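December 2020

Dear diary, I am writing this with sand in my socks, sand in the keyboard and, I am fairly sure, sand in the thermos. We are a good way into the Rutura drives now, and I promised myself I would put down a page whenever the light was nice enough to make me forget my feet. It was that sort of light today, low and very bright off to the right, with everything on that side going white and soft.

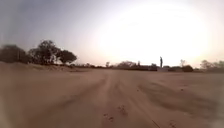 L. Tamošiūnaitė
Field data lead, Brurnine

I had been wanting a stretch like this one for weeks. The learning system has seen so much gravel and so much park lawn (all through May it was hardly anything else) that it treats open sand as a kind of mystery, and it gets shy about a packed track with rippled ground right next to it. So we gather examples, one run after another, and every run gets a start, a goal and a plain sentence saying what the ground was like. My sentence for the track was "firm in the middle, ridged on the right, low bank on the left," and I was rather proud of it!

The counter in Plunex stood at 2,899 runs when I sat down with my soup this evening, and 1,040 of those are sand of one sort or another. I know a number is only a number, but I remember when the sand folder had 4 runs in it and 2 of them were spoiled by a bad clock, so let me enjoy it a little.

The glare is the part I keep turning over in my head. My first feeling was to throw out every run facing the sun, and then I thought about it over the soup and decided to keep them. The low sun comes every single day, after all, and the system will have to find its way through it sooner or later. I have tagged them "sun, right side" and left a long note — too long, probably — asking that they be kept together until somebody can look at how the horizon is being picked out. 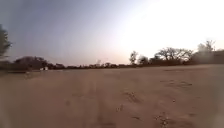

Open ground at Rutura, low sun to the right, faint track left of center.

I do love the trees out here, especially the wide flat-topped one with its bare twiggy limbs. I caught myself using it as a landmark in three different notes, calling it "the umbrella" in two and "the big one" in the other, so I need to go back and make those match before bed. Tomorrow I want more of the scuffed patches, with slower turns, and I must remember to charge the spare batteries and bring the other socks.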